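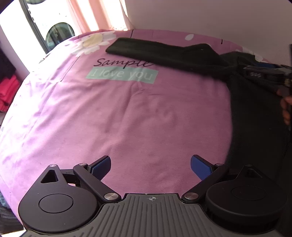
Pink bedsheet on the bed

Citodach fitted sheet, pink

A printed fitted sheet for everyday use, elasticated all the way round so the corners stay put. Wash at 40 with similar colours and tumble dry on low. It comes out of the dryer with few creases and most people won't need to iron it.

Sizes: single, small double, double, king
Fits mattresses up to 33 cm deep
Order code: 842
Matching pillowcases are sold separately under code 73.

The pink was added to the Citodach range in April and is now our second best seller after white. Dye lots vary slightly, so if you want several sheets to match, please order them together.
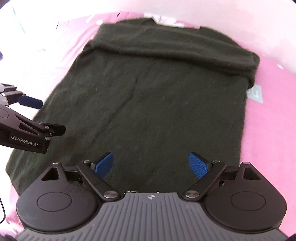

Dark knitted top on pink fabric

Wash dark knitwear separately for the first few washes, as loose dye will mark paler bedding.

Delivery from our Urncombe warehouse is free on orders over £70. Collection from the Mustport shop is free on any order. For hotel and guest house quantities, ask for Emrys Pugh in trade sales.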